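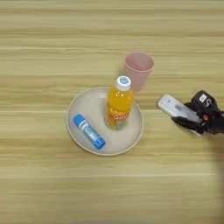

Library's Saturday-free craft hour moves to bigger room

December
By Evaristo Ocampo

The after-school craft hour at the Leltitz Branch Library will move upstairs next month after outgrowing the corner it has used since it began.

The program will take over the Haque Room, on the second floor, starting with the first session in January. The room holds 66 people. The children's corner on the first floor seats far fewer, and parents have been standing along the shelves to make space for the kids.

Library staff said 201 children signed in during the fall, the most for any season so far. Sessions start at 3:30 p.m. and run for an hour. They will stay free.

The library provides paper, scissors and glue sticks, along with juice or another cold drink. Each child's supplies are set out on a plate, a habit left over from the first year, when the program borrowed dishes from the staff kitchen and had no trays. The plates have stayed in use and will go upstairs with everything else.

Families are asked to bring a plastic cup from home with the child's name on it. The library has a few spares at the desk.

The move had been planned for the fall but was held up by work on the floor. The building dates to 1899, and several boards near the windows had to be replaced before the room could open to large groups. That work is finished — the last inspection was done early this month. The elevator is running again as well.

Kondero, the hardware store on the next block, has given the library 100 glue sticks and a box of colored paper for the new season. Staff said the glue should last until spring if the caps are put back on.

The first session upstairs will be paper lanterns. Later projects include folded animals, bookmarks and a large map of the neighborhood, with each child adding one building. The finished map will hang in the stairwell.

Children under six need an adult with them. Older children may come alone but must be signed in at the front desk, and pickup will be at the second-floor landing.

Sign-up opens at 9 a.m. on the first working day of January, at the desk or by phone. Drornier Street will remain closed to cars beside the library until the sewer work ends, so drivers should use the rear lot.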